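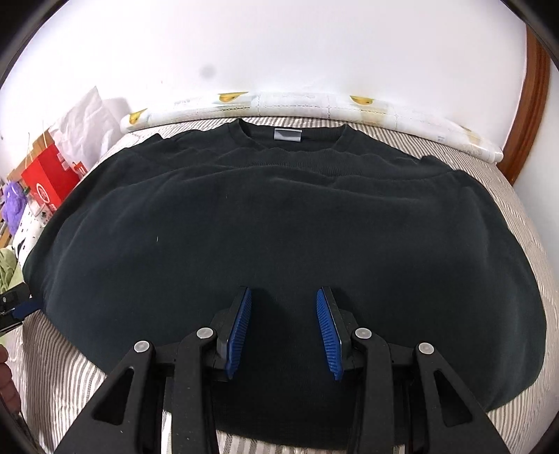
Check the pads before you touch anything else, the Brallow desk wrote back when I sent my last sheet in, and put the lint line above the bolts this time. Fair enough!

**Gripper check, Kostiuk pair, September**

- [x] Blue pads - ribs clean, no fluff packed in (dark sweatshirts are the worst for it)
- [x] Pads level with each other when open
- [x] Grey pivot caps all seated, pushed each one with my thumb
- [ ] Finger play - left one has a bit of wobble, I'll shim it
- [x] Open and close, 48 cycles, 3 sticky ones early on

Next pads are on order from Pultolex, part 44.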